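Can a machine empty and reline a bin yet, or am I dreaming?

Posted in Home & Workshop Help, 2021-01-22

Eleri Lougher

Hiya all. I help run a small upholstery and repair workshop in Skinddale, and the job everybody dodges is the bins. We've got 11 of them, none bigger than a kitchen one, and they fill up with offcuts and tape and goodness knows what. My brother-in-law keeps telling me that robots can do all this now and I should stop moaning and buy one. He's seen a film of one folding a towel, so he's an expert!

I've got a robot vacuum at home (a Naster, fine on the flat, hopeless with rugs) and I'd say it does half a chore. Is there anything that can do a whole one? I mean take the full bag out, put the fresh one in, and get the edges over the rim. I'd also like to know what it costs, if anyone has a figure. Thanks in advance – and please be kind, I'm not technical.

Ariel Ignacio

No. Get a teenager.

Jericho Mangubat

Bit more of an answer than Ariel's, I hope. I've spent the past couple of years fiddling with two-armed machines, first at Dusex and now mostly on my own account, and bins are a favourite of mine because people think they're easy.
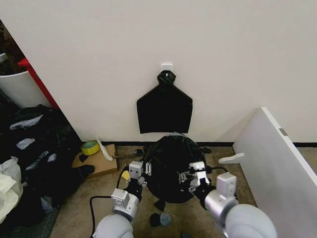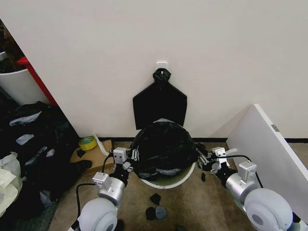
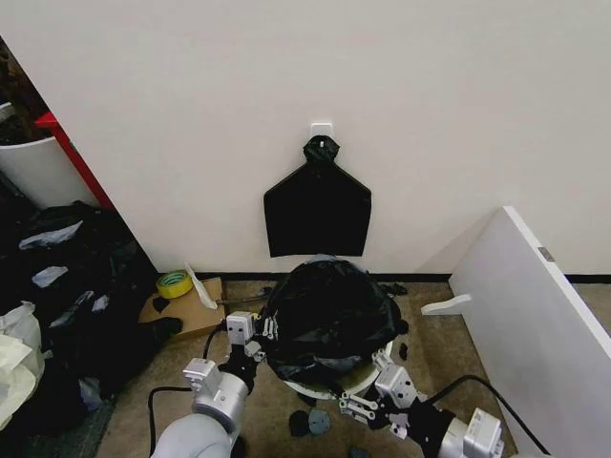 Bin bags are horrible things for a machine to handle, much worse than boxes or bottles. A box stays the shape it was when you picked it up, but a bag changes every time you touch it, so whatever the machine worked out a second ago is already wrong. Then there's the colour. Look at the second one, where the liner is bulging up over the rim and drooping down the front, and you've only got a thin band of white along the bottom to tell you where the bin is. You or I would just feel round for the edge. With black plastic folded over black plastic a camera has very little to go on, and most grippers can't feel much either, so it's pinch and hope. Two arms do help a lot, I'll say that, because you can hold one side of the bag while you sort out the other.

So for Eleri: a machine can do bits of it. Grabbing a bag by both sides, yes, on a good day. Tugging a liner about, yes, slowly. Separating a brand new bag that's stuck to itself (you know, when you stand there rubbing it between your fingers and swearing) is still a pig of a job, and so is tying a knot. And someone has to put the bin back in the right spot first. I wouldn't leave one alone with your 11 and go home.

On cost, I paid 3000 for one second-hand arm and another 930 for a gripper, and that was before I'd bought a second of either. It's a hobby price for a thing that loses to a person with two minutes to spare. I do think it'll come, and I get really excited when it goes well, but I'd keep your money in your pocket this year.

What I'd do in the meantime is swap to fewer, bigger bins, and keep the spare liners folded in the bottom of each one, under the bag in use. My old boss at Dusex did that and it saved a lot of traipsing to the cupboard.

Nest Jenkins

Agree with Jericho on the liners, although ours always got damp down there. We use a bag size up from what the packet says and put a big elastic band round the rim. Stops it slipping in when somebody chucks something heavy.

There was a firm called Ramanauskas showing a bin-lifting thing at a trade do last September, but that was for wheelie bins and it was bolted to the floor. It didn't touch the bags at all. Might be worth asking them if they do anything smaller?

Eleri Lougher

Thank you both, really useful (and thank you Ariel, I suppose). I'm going to try the elastic bands. Nest, do you know what width they are? The ones in our post tray are far too thin.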